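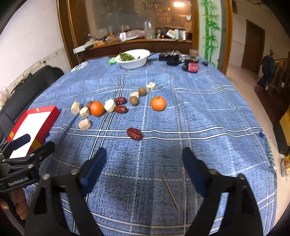 4.2 Table layout and small foods

The tabletop sessions at Tirnumach were held in the large ground-floor room, where the tables stay covered all year. We left the cloths on. A bare table would have been easier to work with, but people who eat in that room eat on a cloth, and the pattern affects how quickly small pieces are noticed. Dates and whole fruit are easy to find on blue plaid. Pale pieces are harder, mainly when they lie on or next to one of the white stripes. A toothpick is the hardest of all, and we treat it as a separate class in Section 4.4.

Foods were put out by Sibel Türkmen and Doğukan Yazıcı without a fixed plan. They had been asked only to leave the table the way it might look late in a shared snack, with some pieces close together and others on their own. Measured layouts were tried in July and dropped. Participants noticed the even spacing and began to clear in rows, which they did not do at home.

Across the Tirnumach sessions we recorded 109 layouts. We group the pieces in them by how they sit in relation to each other. A piece is "alone" if a hand can close on it without touching another piece. It is "in contact" if it touches at least one neighbor, and "screened" if part of it is hidden behind another piece from where the participant stands. The same piece can be both in contact and screened - a small brown fruit behind an orange is the usual case. Of the 109 layouts, 51 had at least one screened piece.

Trays were not cleared away between layouts. The Owusu guidelines, which we otherwise follow, call for a single container at the center of the table. We found this awkward with a round fruit, which tends to be pushed against the rim and then rolls back. With the tray to one side, participants had room to bring a piece in over the rim, and the pieces on the cloth stayed where they were. Tape was allowed on a tray and on the cloth. Printing on the cloths was also left uncovered, although it adds dark edges that can be mistaken for a small object at a glance. Figure 3 gives a layout with the tray on the left and the food over the middle and right of the table.

Figure 3. Tray with red rim and small foods on the plaid cloth, Tirnumach.
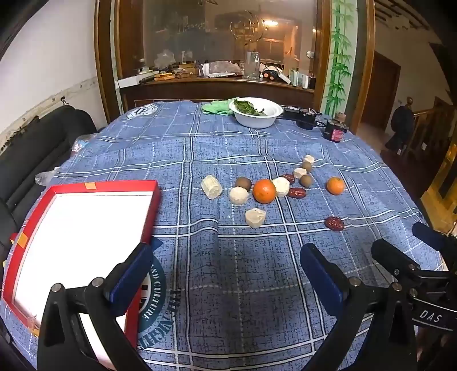
Clearing order was left to the participant. Most began with the largest fruit and worked down in size, leaving the pale pieces until last. Ekrem Aksoy, who coded the sessions, marked a piece as "returned to" if a participant reached toward it, went to another piece and came back later. Pale pieces were returned to more often than dates. We do not think this is a matter of size alone, as the dates and the pale pieces were chosen to overlap in length. Faceted pieces also rest flat and give the fingers little to get under, while a date can be pinched from either side.

Two limits should be noted. The foods were handled many times over and were not eaten, so participants may have been less careful with them than they would be at a meal. The room was also brighter than the one used at Flanomska, and the two sets of results are reported separately in Section 5.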